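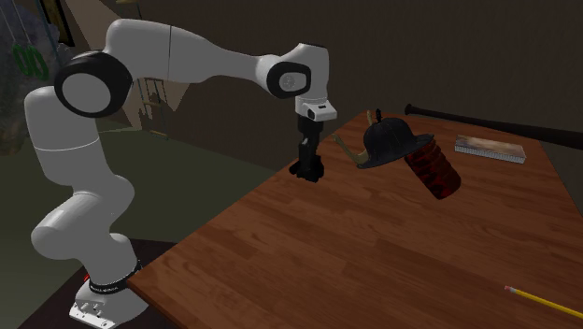
Workshop automation | Project updates

January, by Tonantzin Ponce

Work in this period went into the simulation half of the Raststead build. The physical bench in the shared workshop is framed but has no arm on it yet, so all figures in this report come from the simulated cell. The table model was redone with long planks and visible joints, as the earlier flat brown surface gave the depth estimator too little texture. The object set was also widened. The horned hat with the spike is the hardest item in it for the grasp planner, and the bat along the far edge is the longest. Thin items such as the pencil are now placed well away from the rest in some layouts, to test reach at the near corner separately from clutter.

Runs completed: 333. Of these, 293 ended with the item lifted and set down inside the target area. The remaining 40 are logged by cause. Most were planning failures, where the arm found no path that kept the forearm clear of neighbouring items. A further 6 were faults in our own reset script and will be rerun.

The second task is approach from above onto small upright items. Leobardo Figueroa rewrote the finger-opening routine so that the gap is set before descent and checked again just above the item. The old version opened during descent and clipped the target when it stood close to something larger.
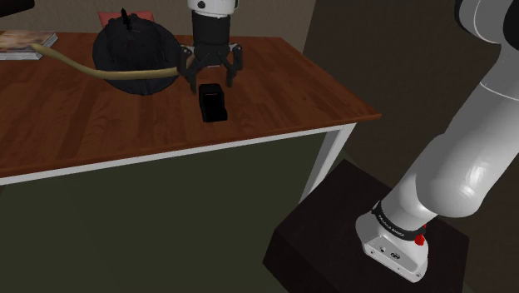

Small-item approach: fingers open above the block, no contact.

The pedestal height in the model is now taken from the drawing for the real bench. Previously it had been guessed. This changed the shoulder angles slightly and all stored poses were regenerated. Anyone holding a copy of the old pose file should delete it.

Spending: 31 hours of rented computing were used, within the allowance. The Solanki power supply has been paid for and is in the store cupboard. The Filell order for table brackets is late — the supplier has given no new date — and the bench cannot be bolted down until it arrives. No change to the total budget is requested.

Next period:
- Rerun the script-fault cases with the corrected reset.
- Move the planner from the desktop machine to the Berkano controller and compare path times.
- Fit the brackets, level the bench and measure the top for a second check against the model.
- Agree with the other workshop members on a guarded area. A draft floor plan is with Leobardo for comment.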